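Notebook, Tuesday, June
Cup task, collection day 2
Operator: me in the morning, Gordon Sandhu after lunch

Start of day

Count on the drive at power-up was 3,211 episodes, all tasks together. Target for today is 160 good ones on the cups, which would bring us to 3,371.

Ran the Jugah checks on both arms before anything else. Left arm homed on the first try. Right arm threw the same encoder warning as yesterday and cleared on restart. Logged it again. If it shows up a third day I'm opening a ticket.

Re-zeroed both grippers with the fingers fully closed. Yesterday I did it with them open and the width values came out negative for the first batch, which Gordon had to fix by hand in Runar.

Task as recorded: stack the three cups into one, any order, either arm. Prompt text is "stack the cups" and nothing else. We dropped the color names from the prompt after the Haltska people asked for one instruction across all layouts. Color order gets saved as a separate field so we can split it out later.

Layout A

Cups upright in a row near the back of the table, pink on the left, green in the middle, light blue on the right. Both grippers start open. The lead arm is the operator's choice but it has to be written down before the episode starts. I forgot on the first few and went back through the video to fill them in.

Reach to the back row is fine with the right arm. The left arm can get to pink but the elbow comes up high, and the motion looks nothing like the right arm's version of the same grasp. Left those in. The policy is going to have to deal with it.

Pink and green sit very close at the rim in this layout. Coming in from the side with an open finger tends to shove the neighbor, so I started taking blue first and working left. That makes the data lopsided. Asked Gordon to do his half starting from pink, even if it is slower. 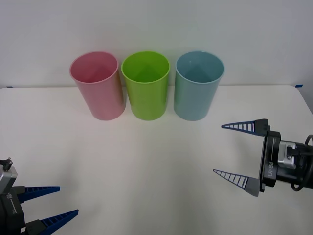

Layout B

Same cups, moved toward the middle of the table with wider gaps. Much faster. Sixty episodes here before lunch with 12 thrown out, mostly for letting go too early so that the top cup landed tilted. Two of the 12 were me bumping the pedal and ending the recording before the arms were back at start.

Kept the episodes where a cup got knocked over and I picked it up again. Tagged them "recovery" in Runar. Ulura's loader skips that tag by default, so whoever trains on this needs to turn it on.

Afternoon

Gordon took over and went back to layout A from the pink side. He closes the fingers a lot slower than I do. You can pick out his episodes from the gripper plot alone. Good for variety, but we should save the operator name with each one and right now it only goes in this book.

To do

Add operator field to the Runar form.
Ask Haltska if they want layout C (cups upside down) this week or next.
Spare finger set for the right arm, check the drawer.
Copy today's episodes off the local drive before the nightly wipe.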